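Ticket 2161 — Drawstring pants will not stay on hanger
Site: Sturkgate, upstairs guest room
Opened by: Nhyira Ansah
Assigned: Bendik Tangen
Priority: Low (requester selected Critical) 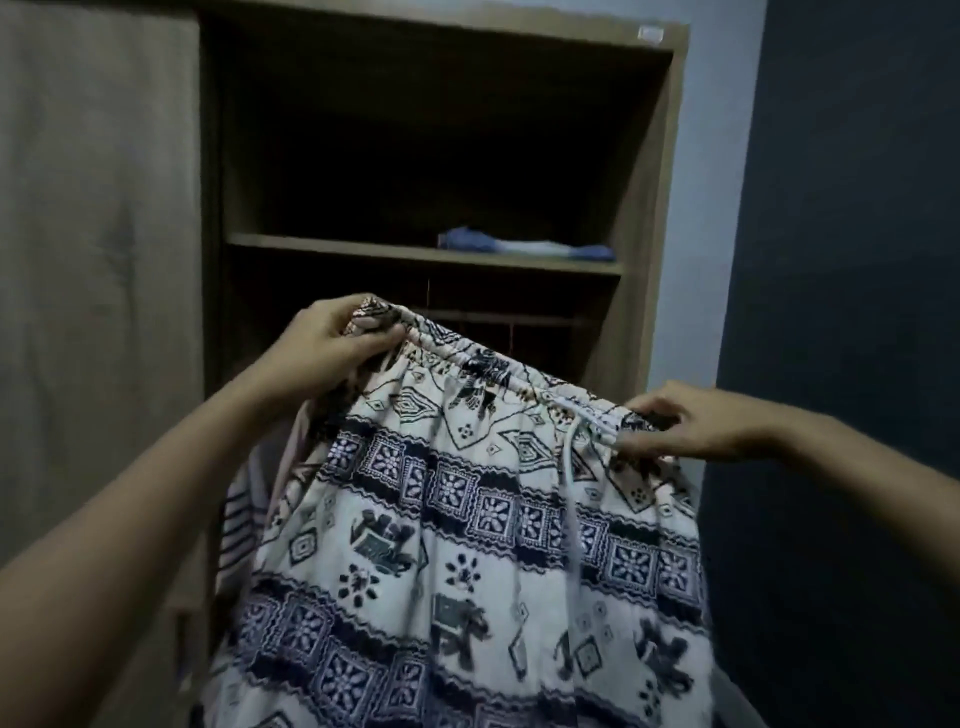

Elephant-print pair at the wardrobe, held by the waistband.

Jul 23, 2023, 9:12
N. Ansah: Elephant pants keep ending up on the wardrobe floor. I hang them at night, they are down by breakfast. Third pair of hangers. Please advise.

9:40
B. Tangen: Have you tried folding them?

9:43
N. Ansah: I have a shelf for folding. The shelf is full. See ticket 321, still open.

10:05
B. Tangen: Tested with a clip hanger. The elastic pulls the waistband in and the clips slide together until they meet in the middle and let go. Stretched it wide and clipped again, same result, louder.

10:31
H. Hedlund: Tie the drawstring around the hook?

10:50
B. Tangen: Tried. Held for 67 minutes, then I needed to get a shirt out.

13:20
B. Tangen: Workaround: fold lengthwise, leg on leg, and drape over a plain bar hanger at the knee. Felt strip on the bar. Elephants are now sideways, requester informed.

13:26
N. Ansah: Elephants noted. Can we do the same for the linen ones?

13:27
B. Tangen: Please open a new ticket.

Status: Resolved — monitoring overnight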